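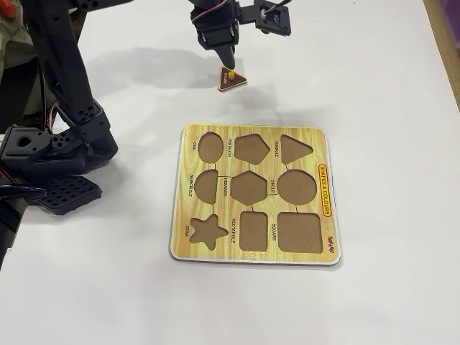
Stistley Toy Library
Progress report to the Goodwin Fund, covering the second half of our grant

Dear friends at Goodwin,

Thank you for your patience in waiting for this one. We had meant to send it in April, but then the boiler went, and then the Easter borrowing rush came, and before we knew it May was upon us. I hope the news in it makes up for the delay, as it has been a good six months and I have been looking forward to telling you about it.

Borrowing

When we wrote to you last, the library had just moved into the back half of the old Cilari Street chapel and we were still unpacking boxes between customers. We are well and truly settled now. Families took home 378 toys and puzzles during this period, and the shelves by the door, where we keep the things for children under four, are nearly bare by closing time most Wednesdays. I can't tell you how much pleasure that gives me (and how much dusting it saves).

We also signed up 31 new families. A good number of them came over from Trellton, where the bus now stops right outside the clinic at a time that suits our afternoon opening. We had nothing to do with the change in the timetable, but we have certainly felt the benefit of it, and I have written to the bus company to say so.

Puzzles have been the surprise of the year. We bought the first batch with your money thinking they would be a quiet corner of the collection, something for a rainy day, and they have turned into the part that parents ask about first. The chunky farm animals, the shape boards and the big floor trains all go out again almost as soon as they come back. Grandparents in particular seem to love them, I think because they remember having something very like them at home.

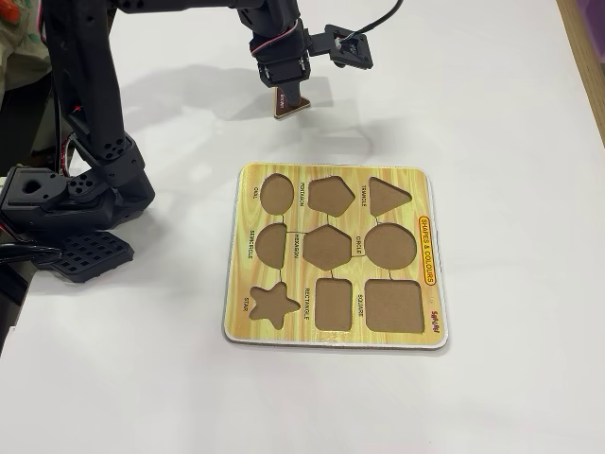 A wooden shape puzzle, with one small piece still above the table.

Missing pieces are the price of all this popularity, of course. In the fall we were losing a piece or two from nearly every puzzle that went out, and a puzzle with a hole in it is a sad thing to hand to a three-year-old. Kiri Pirihi, our coordinator, came up with the drawstring bags we use now. Each has a cloth tag with the number of pieces sewn on, and parents check the bag with us at the desk when they return it. It adds a minute to each visit, and it gives us a chance to ask how the toy went over at home. Losses have dropped a great deal. We still have a shoebox of orphaned pieces under the counter, and if you ever visit you will be invited to have a rummage.

Opening hours

Your grant paid for a second afternoon each week, and we promised to tell you plainly whether it was worth having. It took a while to catch on. Through the winter there were afternoons when Kiri had time to wash every last building block in the place, and I did wonder whether we had picked the wrong day. Things turned once we put a notice up at the elementary school and moved opening back to 3 p.m., so that parents could come straight from pickup with the little ones in tow. We now see about as many people on the second afternoon as on the first, and they tend to stay longer.
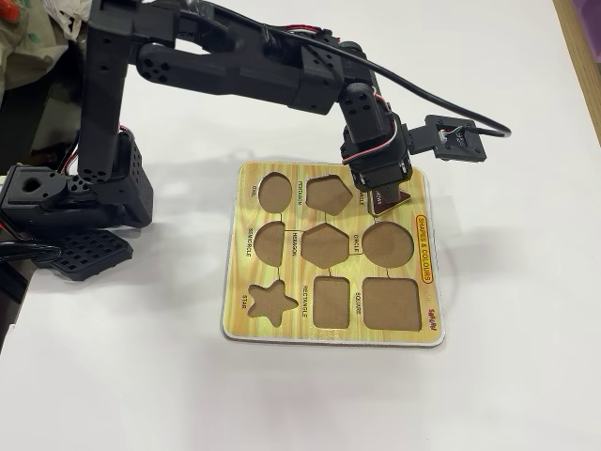 One thing we hadn't planned for was how many of them would want to sit down. We had a single bench and a rug, and people were perching on the radiator. The chapel trustees kindly lent us 17 stacking chairs from their own store, and we have put an urn on in the corner. Several mothers who met over that urn are now sharing rides to the swimming pool in Trellton, which will never show up in our borrowing numbers but which I wanted you to know about.

What hasn't gone so well

The home delivery scheme has been slower than we hoped. We had planned to take toys out to families who can't easily get to us, and so far only 2 households are on the list. Part of the trouble is that our one driver was laid up for most of February, and part of it is that we relied on leaflets when we should have been talking to the health visitors. Kiri has begun doing that and has a meeting at the clinic coming up. With your agreement, we would like to carry the unspent mileage money over to the next period.

The catalog is also behind. Everything bought this year is in it, but the older donations are still on index cards, some of them in handwriting that defeats us all.

Next steps

Between now and the end of the summer we will finish the catalog, get the delivery list growing and replace the most worn of the ride-on toys, which have had a hard life on the chapel steps. We would also like to run a Saturday morning swap for outgrown puzzles and games, and the trustees have said we can have the front hall for it.

The accounts are attached as a separate sheet. Please do call if anything in them is unclear, or come and see us any open afternoon. The kettle is always on.

With warm thanks from everyone at the Stistley Toy Library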